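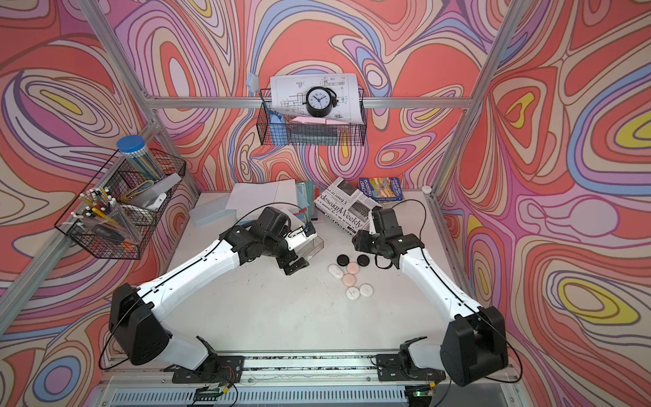 Section 6. First Practice Tasks

The Clernier two-arm bench kit comes with its arms bolted down and its wall panels fitted, so most of the work left to you is choosing what goes on the table and teaching the arms to handle it. Start with small, light items that you can replace if they get dropped. A clear plastic box and a few flat discs in black, white and peach-pink make a good first set: the discs lie flat, the colors are easy to tell apart, and the box gives the left arm something to hold while the right arm works. Set the discs between the two grippers, where both arms can reach them.

Before you start

Complete Section 5 (homing and gripper check) on both arms. If either arm has been unbolted from the front rail since then, do the check again.

CAUTION: Keep hands and sleeves out of the enclosure while the arms have power. The stop switch cuts power to both arms, and a raised arm will drop when power is cut. Support it by the white link — never by the gripper or the cable.

Placing items on the table

1. Turn the control software to Hold and wait for both arms to stop.

2. Put the items you want handled in the middle third of the table.

3. Move everything else toward the back. Paper, folders and books can stay on the table during a task if they lie behind the work area. Many users leave them there on purpose, so that the arms learn to work with other things in view.

4. Look at each cable loop. It should clear the walls and the other arm through the full range of motion. If it rubs, loosen the clip at the shoulder, add slack and tighten again.

5. Place the larger item for the second task. A small drawer unit works well. Tilted units are harder than square ones, so leave the tilt for later runs. 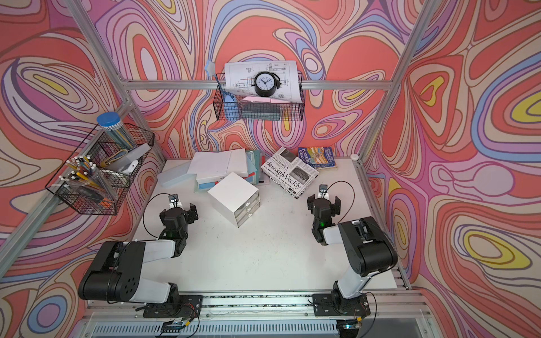

6. Press Start on the control screen. The arms move to the ready position at low speed.

Note: Wall baskets may hold pens, pencils, clips and similar supplies. Keep the total load in each basket under 413 grams, and do not let long items lean out over the arms.

Recording a run

Recording uses the leader handles supplied in the second carton. One run is one attempt at one task, from ready position to ready position. Stand the drawer unit upright in the center of the table and face the knobs the same way each time for your first set of runs.

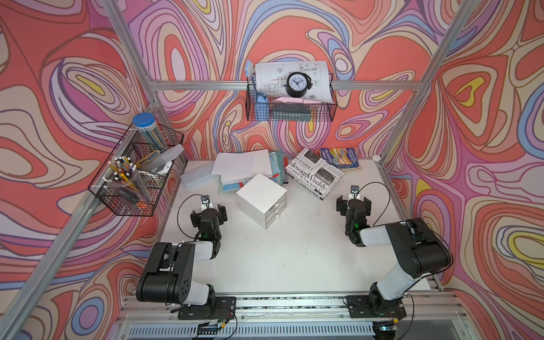
Move the handles slowly. The arms follow with a short delay, and fast hand movements will set off the speed limit and end the run. If that happens, choose Discard and begin again from the ready position. Do not try to continue a stopped run — the two halves will not join cleanly.

Record at least 14 good runs before you start training. Change the position of the item a little between runs.

If a gripper closes but does not hold, open it from the control screen, wipe the finger pads with a dry cloth and repeat the gripper check.

Setup questions go to Babita Tyagi at the Clernier support desk. Have the serial number from the base plate ready.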